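Apostolos Kontogiannis wants me to understand that the bed is the problem. He has said so three times before I have my notebook open.

"People think the clutter starts in the kitchen," he says. "It starts on the bed. It's the biggest flat thing you own and it's soft, so you can throw stuff at it."

Kontogiannis runs a one-day course called Kustham, which promises to cure people of using their beds as a shelf. It costs 200 dollars. I ask what a person gets for that. He says a workbook, lunch and "a different relationship with the surface." I ask him to try that last part again in plain words.

"You put things back," he says, a little shorter with me now. "You learn where back is."

I had come expecting tips and had doubts about whether anyone needs to pay for them. My mother's version was one sentence long and delivered from the hallway. Kontogiannis, who used to sell bedroom furniture for a store in Utov, has heard this before. He says 605 people have taken the course and most of them had mothers.

Did it stick? He tells me he sent out a survey last October. How many wrote back? "Enough," he says, and then, when I wait, "Around 20."

The method itself is hard to argue with, mainly for want of anything to argue with. Before you lie down you pick up whatever is on the sheet and sort it by where it sleeps. That is his phrase – where it sleeps. Remotes have a place by the wall. Batteries go in a drawer. Trash is trash. Clothes are either clean or they aren't, and he has no patience for the third category, the shirt you might wear again.

"The third category is how you lose a chair," he says.

I put it to him that a bed with things on it may simply be a bed somebody is using. He shakes his head. The trouble, in his view, is always the headboard end. Small things drift up there and stay. A tall padded headboard makes it worse in his opinion, as it feels like the back of a couch and people treat it like one.

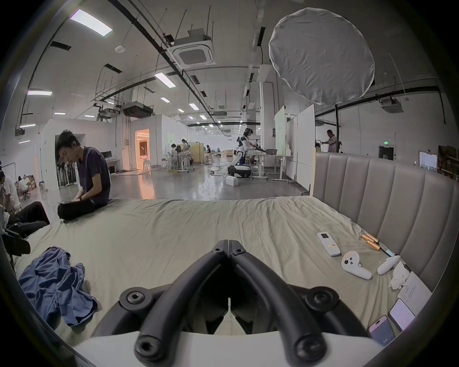
The headboard end, with remote, batteries, controllers, phones and a crumpled tissue.

I ask which of those he would move first. The tissue, he says, without having to think. Then the batteries. The phones he would leave for last. "They'll come and get those themselves."

On that point I believe him. On the rest I am less sure. He is planning a second course, to be called Pluseo, for people who finished the first one and slid back. I ask whether needing a second course says something about the first.

"It says something about beds," Kontogiannis says.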